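3.2 Table surfaces and the place of the mat

The second part of the study looked at the table itself. Section 3.1 dealt with how households stored their cutlery and linen between meals; here we turn to what was laid out, where it was put, and what the surface underneath was like after some years of use. We visited 40 households, and each was visited 2 times, once before the main meal of the day and once after it. This gave 200 usable photographs of table surfaces, of which 168 were clear enough for both authors to code separately.

Householders were asked to lay the table as they normally would and to leave anything that was already on it. We did not supply mats, cloths or cutlery. Where a household used more than one table for eating, we recorded the one that the person who cooked most often named as the main table. Children's tables and trays used in front of the television were left out.

Coding was done by Varma and Kaushik using a short sheet with four headings: covering, cutlery, surface and wear. Covering meant any cloth, mat or coaster. Under cutlery we noted the kinds of item and which way they pointed. Surface was coded by colour and finish, and wear took in scratches, rings, chips, cracks and stains. The two coders disagreed most often on wear, mainly over whether a faint line was a scratch or part of the grain. These cases were settled by talking them over with the photograph in front of both coders.

Placemats were much more common than tablecloths in the homes we visited. Several people told us they had given up cloths because of the washing -- a mat can be wiped and put back. Striped and plain mats made up most of those we saw, and woven ones with small holes were well liked because crumbs could be shaken out of them. They were seldom lined up with the edge of the table unless guests were expected. Figure 4 is typical of the looser kind of layout, with the mat at an angle and the spoons set down on the bare wood beside it.
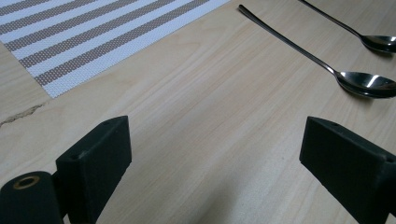 Figure 4. Striped woven placemat and metal spoons on a pale wooden table. A jagged mark in the surface lies just below the mat, at the left.

Wear of the sort seen in Figure 4 was coded as "chip or crack" and not as "scratch", as there are small flaked areas along the line and it is darker than the wood round it. On pale tables this kind of damage stands out more than it would on a dark one, and householders with pale tables brought it up more often without being asked. One woman said she had stopped noticing the marks on her own table until we came to look at it. Another kept a mat over a burn at all times, and had done so since January of the year before. We did not try to date any of the marks from the photographs. Householders' own accounts of how they came about were written down but not checked.

We had expected that mats would mostly be used to hide damage of this kind. The interviews gave only partial support for this. Some people did move a mat to cover a mark, but more of them put it where the person sat, and a chip a short distance away was simply left in view. Kaushik's notes from the second round of visits suggest that habit counts for a good deal here: the mat goes back to the same seat whatever state the table is in.

Spoons and other serving items were less settled in their position than mats. Spoons for shared dishes were often put down to one side before the dish arrived, with no rest or plate under them. We coded these as "on surface". A few households in Pandis and Drakos always used a saucer for this, and said that bare metal on wood was what caused fine scratches. Those in Gratau and Fliris rarely mentioned it. The groups are too small to say whether this is a local custom or a matter of who happened to take part, and we return to the point in Section 4.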